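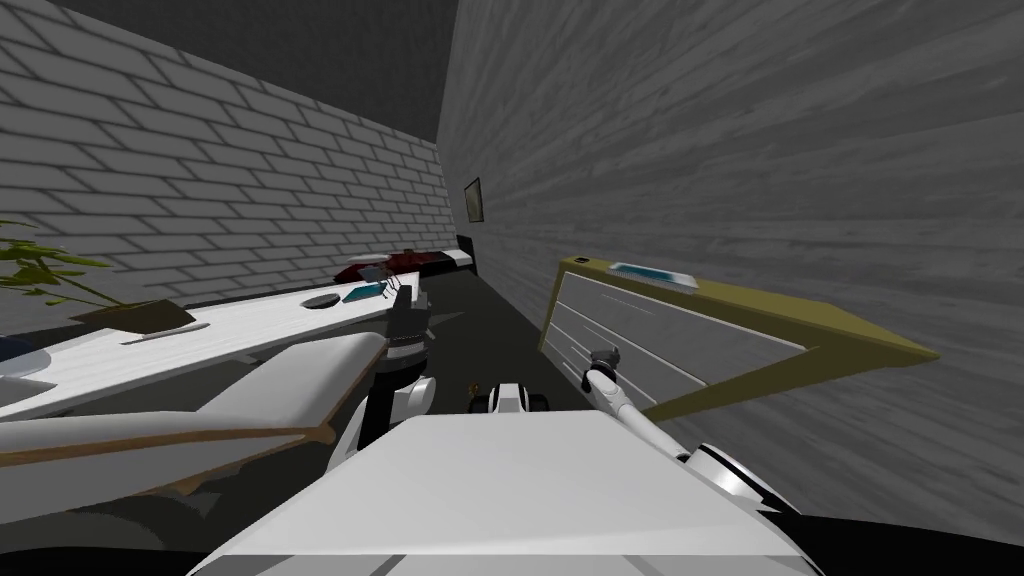 Let the Farewell Tour Be a Farewell

January 12, 2021 | Filed under: Music, Opinion

I have been to the last ever show by the same band 3 times now, and I paid full price for every one of them.

I won't say which band. If you like seventies harmony groups you can probably guess, and if you don't, you won't care. The first goodbye was at the Tresten Theater, and I cried so hard during the encore that the woman next to me handed me a whole travel pack of tissues and told me to keep it. The second goodbye was six years later at the Verton Arena (bigger room, worse sound, eleven-dollar soda). By the third one I had stopped crying and started doing math.

My seat that night cost me $278 with fees. For that I got ninety minutes, two costume changes and a speech about how this was really it, folks. It was the same speech. I don't mean it had the same feeling, I mean it had the same words, down to the pause before "you gave us our lives." I remembered the pause because at the Tresten it had knocked me flat.

So yes, I have a grudge, and I've had a long winter with no concerts at all to sit around and polish it.

I should say up front that I don't think anybody owes me a retirement. Singers are allowed to change their minds. I quit a job once and went back four months later when I saw what the dental plan had been worth, and I didn't have to refund anyone. If a man in his seventies goes home, sits on his patio for a year and finds out he hates it, I want him back on stage. I'll probably be there, too, complaining in row M.

My problem is with the word. When you print FAREWELL on a ticket you're selling something extra, and everyone in the business knows it. People fly in. People bring their mothers. A coworker of mine drove all night with a bad transmission to catch a final show, and the band was back on the road before she had finished paying off the repair. They'd named the new tour something like "One More Time," as if we'd all been begging at the stage door. (Okay, some of us had been.)

You'd never get away with this in any other line of work. There's a furniture store out by the highway, Marquez Home, that had a going out of business banner up for most of my childhood, and the whole town made fun of it. My dad used to honk when we drove past. But put a string section behind that banner and a video montage of the early years, and we all hold up our phones and weep.

The usual defense is that the fans are happy, so where's the harm? I do get that. The third show was fun! The voices were a little lower and the high parts had been handed off to the backup singers, but the songs are the songs, and when the big ballad came around the whole floor sang it. I sang it. I just couldn't get back to where I'd been the first time, when I believed that I was hearing it go by for good. That was worth more to me than the songs, I think, and it's the thing they spent.

And it's not only my feelings that get used up. Fake goodbyes make it harder to notice the real ones. A few years back I skipped a singer I'd loved since junior high. She was playing the Wakau Pavilion, a little outdoor place with benches and terrible parking, and it was a weeknight in April and raining. She'd done a farewell run already and come back from it, so I figured there'd be another chance, there was always another chance. There wasn't. She got sick that summer, and the family asked for privacy, and then one morning it was on the radio while I was scraping out a pan. About 200 people saw that show in the rain. I could have been one of them for less than the price of parking at the arena.

Nobody billed that one as anything. It was just a date on a poster.

I keep thinking about that. The shows that turned out to be last ones, in my experience anyway, mostly weren't sold that way, and the ones that were sold that way mostly weren't. You could make a pretty good rule out of it if you wanted. Mine is that I no longer buy a ticket with the word farewell on it, or final, or goodbye, or "the end of the road." If you're touring, tell me you're touring. Say you're seventy-four and your knees hurt and you don't know how many more of these you've got in you. I'd believe that, and I'd buy two seats.

I know there are managers and promoters and a crew of dozens to be paid, and I know the record money dried up a long time ago. After the year they've just had, I'm not going to begrudge a roadie one cent. When the halls open up again I expect every act over sixty to hit the highway at the same moment, and good for them – I'll be refreshing the ticket page with everybody else.

But somebody is already cooking up the "we thought we'd said goodbye" tour, I'd bet my good speakers on it. My band, the one I won't name, put up a new website last week. It has a black background and their old logo and a box for your email address.

I put mine in.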